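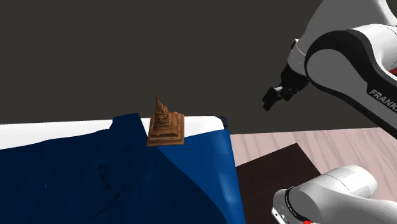
Jallham, 03/03/2023

Moving a 90-gallon rain barrel without wrecking my back (or the downspout)

Posted by Huia Tuhiwai

Hi all, first time posting, long time lurker. We bought our house in September and the people before us left a rain barrel behind. I was thrilled! I'd been pricing them and they are not cheap. Trouble is, they put it on the north side of the house behind the propane tank, and my vegetable beds are all the way over on the south side, past the deck and down a little slope. I spent the end of last season hauling watering cans back and forth like it was my job, and I'm not doing it again.

So I want to move it. The barrel is the hard plastic kind, dark green, with a spigot near the bottom and an overflow fitting up top. It's sitting on a stack of concrete blocks that somebody just piled on the dirt, and the whole thing leans a little toward the house. Here's where I'm stuck:

It's still full. I know, I know, I should have drained it before winter. I opened the spigot last weekend and got a sad little dribble and then nothing. I poked a chopstick up there and it came out covered in black gunk.

The downspout was cut short to meet the barrel, so if I take the barrel away I've got a pipe dumping water from waist height right next to my foundation.

And the spot where I want it to go slopes. Not a lot, but if you put a ball down it rolls. Do I dig into the slope or build up the low side? My brother-in-law says just shim it with scrap lumber, and I love him, but he also shimmed his hot tub and I've seen how that went.

I'd like to have it done before I put the peas in. I can get one other adult to help lift and I own a shovel, a level, a drill and a hand truck with one bad tire. Thanks in advance, you're always so nice on here.

Fabrice Besson

Hey Huia, welcome! I've moved two of these, one well and one badly, so let me tell you about both.

First thing, don't even think about budging it until it's empty. Water is over eight pounds a gallon, so yours could be carrying more than 700 pounds. The first time I did this I figured I could "walk" a half-full one off its blocks, and it went over and took out a section of fence and my wife's hydrangea. I still hear about the hydrangea.

For the clogged spigot, forget the chopstick, you're just packing it tighter. Take the lid off and siphon from the top. Any old garden hose will do it: feed the whole thing down into the barrel so it fills up with water, put your thumb over one end, pull that end out and down to somewhere lower than the bottom of the barrel, and let go. Send the water out across the lawn, well away from the house. Mine took most of an afternoon, so start it and go do something else. You'll be left with a few inches of sludge at the bottom, and that you can tip out with two people. It stinks! Wear clothes you don't like.

Once it's on its side, unscrew the spigot and clean it out properly. There's usually a rubber washer on the inside, and if it's stiff or cracked replace it now while you can reach it. Wrap the threads with plumber's tape before you put it back. I also went over the inside with a long-handled brush and some dish soap and rinsed it 3 or 4 times with the hose.

For the slope, dig into the high side. Please don't build up the low side with loose dirt, it settles and then you've got a leaner again. What I did the second time:

Mark out a square a good bit wider than the barrel. Dig down until the whole thing is level with the lowest edge, plus another four inches. Tamp it hard. I used the end of a fence post and a lot of bad language. Put in four inches of crushed gravel, not the round pea stuff because that rolls around under load. Tamp again, check it with your level in both directions, and then lay your blocks tight together with the holes facing up. Set a couple of patio pavers on top so the barrel has a flat floor all the way across. If any part of the bottom hangs over an edge it will sag there eventually.

It's been 15 months and mine hasn't moved a hair, and we've had some real gully washers.

As for the downspout you're leaving behind, that's the easy part. Any hardware store has extensions and elbows. Measure the pipe before you go, because there are two common sizes and I have bought the wrong one more times than I want to admit. Put an extension on it down to the ground, an elbow at the bottom, and a run of at least three or four feet out from the wall. I'd do it the same day you pull the barrel, in case it rains that night.

Pump up that hand truck tire too. Good luck and tell us how it goes!

Pichon

do you have a downspout on the south side?? you didnt say. if not you need a gutter to feed it and thats a whole other job

also just leave it where it is and run a hose, worked for my folks

Tito

Pichon has a point about the downspout, check that before you dig anything. A hose from the old spot might work if your beds are lower than the spigot, but it'll be slow. Gravity doesn't give you much pressure, and most soaker hoses are made for a house faucet and will barely weep off a barrel. Height helps some, so two layers of block is nicer than one, and it lets you get a watering can under the spigot without tilting it. I wouldn't stack any higher than that with a barrel this big.

I'd add a couple of things to what Fabrice said. Run a strap around the barrel and anchor it to a wall stud if it'll be close to the house, especially if you have little kids who climb. Check the screen on top for holes or you'll be raising mosquitoes by June. And figure out where the overflow is going to go before you fill it, a big barrel can fill up in one good storm and everything after that comes out the top.

Some people won't use barrel water on lettuce and such because of what washes off the shingles. I put mine on the soil and keep it off the leaves, and I wash everything under the tap before we eat it.

Huia Tuhiwai

Oh you guys are great. Yes, there's a downspout on the south side, right at the corner of the deck, sorry I left that out! Siphon is going in on Saturday if it stays above freezing. I'll go measure the pipe now while I'm thinking of it.

Contact us | Terms | © 2023 Dumness Home & Yard Help | Back to top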